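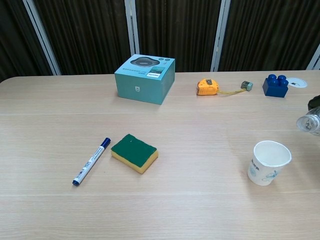 Mei Szabo reckons a table is only ever untidy because the things on it haven't been asked a question. The question is "where do you sleep?" and you are supposed to say it out loud. I have now said it out loud to a kitchen sponge, and I'd like it noted that I gave the thing a fair go.

The method is called Grirkari and it comes as a course you read in instalments, £18 for the lot. Mei swears by it. She did her hall cupboard in December and has been unbearable ever since (sorry Mei, but you have). I said I'd try one table for a week and write it up, good or bad, which is how I come to be arguing with a tape measure.

The rules first, for anyone who hasn't had them read aloud over lunch. You pick a surface. You spread out whatever has drifted on to it so that nothing is touching anything else. Then each thing gets 30 seconds, and by the end of that it has to have a "bed", meaning one place in the building where it lives. If you can't name the bed, it goes in the leaving bag. No third option. The course is very firm about that and uses capital letters.

I'll grant the spreading out works. A heap in the corner looks like a job for another day, and the same stuff laid apart on pale wood looks a bit silly and quite manageable. I could have got that tip for nothing, mind.

It goes wrong with the tape measure. Yellow, round body, with a yellow cord and a little clip on the end of it. Where does it sleep? According to the course, "with its family", so with the tools. Fine, except the tools are in the shed and I have never once wanted to measure anything in the shed. I want to measure gaps for shelves, and whether a thing off the internet will go through a door. If the tape lives in the shed I will measure with my hand and guess, as I did with the last bookcase, and we all remember the bookcase.

Then there's the box. It's a nice box, teal-blue, with a picture of a dark grey oval gadget on the lid and some very small print I haven't read. Grirkari says boxes are "promises you made to a shop" and should go at once. I have thrown out boxes at once before. Gert Motaung threw out the box for his radio at once and then spent an evening making another out of cereal packets when he had to send it back. I'm keeping the box until I'm sure about what it came with, and if that's a broken promise to myself then so be it.

The toy brick was easy, I thought. Blue, chunky, four studs on top, obviously belongs with the rest of the bricks. Into the tub, done, well within the time. By teatime there was a brick on the table again. I couldn't swear it was the same one. The course has nothing at all to say about other people living in the house, and I went back through it twice to check.

The whiteboard marker gave me the most trouble, oddly. A pen's bed is the pen pot, anyone can see that. But every marker I've ever put in a pen pot has been picked up by someone writing a shopping list, and then you have a shopping list you can't read and a marker with the cap left off. It went on the ledge under the board in the end. Omolara Ajayi tells me there's a whole later chapter on pens. I haven't got to it and I don't feel the pull.

As for the sponge, green scourer on one side and yellow foam on the other, it sleeps by the sink. It has always slept by the sink. It was out because tables need wiping, and it would have gone home on its own without a course. I suspect that's true of half the things these schemes take credit for. Same with the plastic bottle lying on its side: recycling, two seconds, and I refuse to give it the other 28 to talk about its feelings.

So, after 7 days. The table was clear on the first evening, clear on the second, and from then on it was about as clear as it ever is, only I felt worse about it. The leaving bag has a dried-up glue stick in it and a keyring. Pravesh Botha asked whether I'd noticed a "lightness", since that's what he was promised when he did his desk. I noticed a crick in my neck from looking under the table for the cap of something.

What I've kept is the spreading out, plus a shallow tray at the end nearest the door for things on their way somewhere else. Mei says a tray is cheating and is in fact named in the course as "the coward's drawer". It's been emptied more often than the shed has been opened, so the tray stays.

I'm told the next instalment is on cables. If anyone wants my login for that one, ask, and bring biscuits.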